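**Call for participants – Tutico student gripper project, October intake**

Posted 5/9/26 by Decha Chuensuk, project coordinator

We are looking for 13 new people to join the Tutico project at the Pritchard building. Tutico is a student project in which we teach a robot to do small tasks with its hands. For this we need many recordings of people who do the same tasks with handheld grippers. You hold one gripper in each hand and you work at a table, slowly and with patience.

You do not need to study engineering. Last term our best recordings came from Haf Edwards, who is studying to be a pastry cook, and from Osian Morris, who repairs bicycles.

**What you will do**

After a short training with Mabli Morgan you will work in sessions of 3 hours. You get a task card, you try the task a few times, and then you record it again and again. Some tasks use both hands on one machine, other tasks are only moving and placing. Between the recordings you put everything back to its starting position and write one line in the log book. 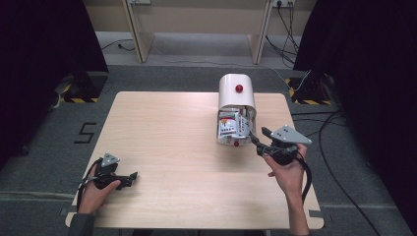 *Two-handed work at the table, one gripper for each hand.*

The cables need some attention. Please wear sleeves that are close to the arm, or sleeves you can roll up, and leave bracelets and watches in the locker. Closed shoes are required in the lab.

Each recording starts and finishes with the fingers open over the table. It sounds like a small thing, but new participants often forget it, and then the recording can not be used. Mabli will practise this with you on the first day.

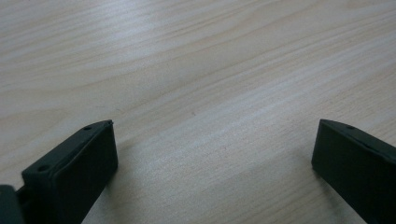 *Fingers open, table clear between them.*

**Who can apply**

- You are enrolled at the college, full-time or part-time, in any program.
- You can use both hands comfortably for a long session – we take breaks, but it is still tiring for the wrists.
- You can come to at least one session each week in October.
- You can read task cards in English. Perfect English is not necessary, mine is also not perfect.

Participants who would like to do more can later help with labelling the recordings, or join the group that programs the robot. That group is led by Gwawr Beddoe and meets in the evening.

**What you receive**

A Braltell gift card for each finished session, tea and fruit, and a letter of participation that you can add to your portfolio. Your face and your voice are not kept in the recordings. You can stop at any time and you keep the gift cards for the sessions you have finished.

**How to apply**

Write your name, your program and the times when you are free on the form at the Ostby desk, and put the reference number 3192 at the top. You may also call extension 1217 and leave a message for me. I answer everyone, also when the places are already full.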